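Forum: Clubs and Societies – Running the District
Thread: Moving district convention registration off paper – anyone used Vandico?

moffat_sec
Our district convention is in October at Vustemcombe and I have been asked to look at online registration. At present we post a form to each club, the club secretary fills in one line per member, and it comes back with a cheque. Last year that was 263 delegates on paper, of which 50 had changed at least one meal choice by the time we printed the badges. Vandico has been suggested. Does it handle one person booking for a whole club?

tallyclerk
It does, with a limitation. A group booking is one record with names attached, so a change to one delegate's dinner reissues the whole invoice. For a club of six this is tolerable. For our largest club it produced a stack of superseded invoices and the club paid the wrong one.

Set it up as individual bookings with a shared club code and the problem goes away. You then need to export by code to get a club total.

Lieven Maes
I would disagree with that. Individual bookings mean every delegate needs an email address, and 117 of ours did not supply one. We ended up entering the secretary's address repeatedly, and the confirmation messages were then filtered as spam. Group bookings with a fixed closing date for meal changes gave us less work overall.

moffat_sec
What closing date did you use?

Lieven Maes
Three weeks before the opening session. The caterer wanted two. The extra week is for the clubs that reply late.

tallyclerk
A closing date only works if the registrar is prepared to say no. Ours was not.

Nullik
We still use the paper form and a spreadsheet, and I don't see the case for changing. One sheet per club, one summary sheet, voting delegates in a separate column so that credentials can be checked at the door. The fee for any of these services comes out of the registration charge, and the members are the ones paying it.

Lieven Maes
The fee is real but so is postage. Have you costed both?

Nullik
Not in detail. Most of our forms are handed over at the zone meeting, so postage is small.

moffat_sec
Credentials are a fair point. Our constitution requires the list of voting delegates to be certified by each club before the business session. Can Vandico mark someone as a delegate or an alternate?

tallyclerk
Only as a custom field. It prints on the badge if you tick the box in the badge template – it is off by default. It does not check the number against the club's entitlement, so do that by hand from the membership return.
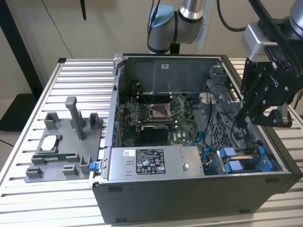

3 min read

Lieven Maes
Agreed on the custom field. I would add that it should be a drop-down. We left it as free text and got "delegate", "Del.", "voting" and "yes" in the same column, and the export had to be cleaned before it could be sorted.

Nullik
Which is the sort of thing a printed form with two boxes avoids.

Lieven Maes
A drop-down is two boxes.

moffat_sec
Thank you all. I am inclined to propose group bookings, a drop-down for voting status and a three-week closing date, with the paper form kept for any club that asks for it. Somebody will have to key those in, but I expect it to be a handful.

tallyclerk
Decide now who keys them in, and give the paper forms an earlier closing date than the online ones. Also check whether late bookings go to a waiting list or are refused. In our version the waiting list took payment straight away, and the refunds were done one at a time.

moffat_sec
Noted. I will ask them about the waiting list before the cabinet meeting.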